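December 21, 2021

Slept until the heating came on, then did the laundry I had been putting off since we got back from Arnside. Two loads. The second was all black things, and it took the dryer 50 minutes plus another 20 because I had packed it too full. Carried everything to the bedroom and dumped it on the bed, as the ironing board has no room to stand up anywhere in this apartment.

Started with the big stuff to get it out of the way.
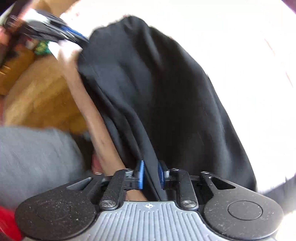

The big black one, still in a heap.

Kiyoshi Higuchi called halfway through about the train tickets. They are 30 dollars more than in May, and he wants to book by tonight. I said yes. Went back to the pile and did the socks next. I have bought the same black ones for years so that any two will match, but the old ones have gone gray at the heel and the new ones have not, so I end up sorting them anyway.
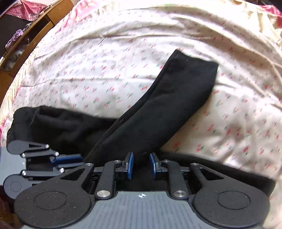
Black socks on the flowered sheet.

Had soup and the end of the bread. Wrote the card for the Mondmont people and found I was out of stamps – must buy some tomorrow.

The cherry quilt has loose threads on it again, pale ones, up near the middle of the cherries.

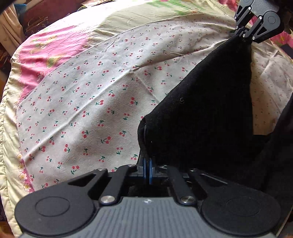 I should go over the seams before it gets washed again. There is beige thread in the tin, and the white will do for the rest. Left it for after the holidays.

Everything was put away by four. Paid the phone bill, moved 100 to savings, watched half a movie. Rain all evening.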